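4.2 Surface wear on pale tabletops
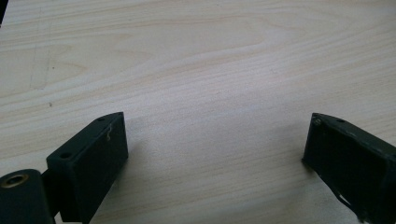 Figure 2. Light wooden tabletop with looping grain, a faint scratch at left and a small dark speck below it.

The claim we set out to check is a common one in the trade literature: that a pale top with a strong grain "hides" everyday wear. We doubt it. The Omitz guide repeats the claim without a single measurement, and the Nedach survey, which is often cited in support, asked owners how their tables looked to them and never sent anyone to look.

Our own records cover 12 months of ordinary use and hold 1463 entries. A fine scratch that runs across the grain, as in Figure 2, was usually logged on the first pass. Scratches that ran along the grain were missed far more often. That is a fact about direction, and it says little about color. Loose specks were easy to find on bare pale wood whatever the pattern, and we see no reason to credit the grain with hiding them.

Light matters more than the guides admit. The same top can look smooth and clean in its bright middle and gray toward a corner, and a reader who scores it "dull" may only be scoring the lamp. The Tokarz scale has no column for this. We added one in April and had to throw out the earlier dullness scores, which weakens our results and, we suspect, everyone else's.

Whether any of this carries over to the darker tops in the Rodemel set is an open question. We would not bet on it.

Comments (2)

gluepot: You dropped the dullness scores but kept the scratch counts from the same weeks. Was the light not a problem for those too?

m_reader: Would like to see the oiled tops split out. Ours marks if you breathe on it.

We use cookies to remember your reading settings. Accept | Manage choices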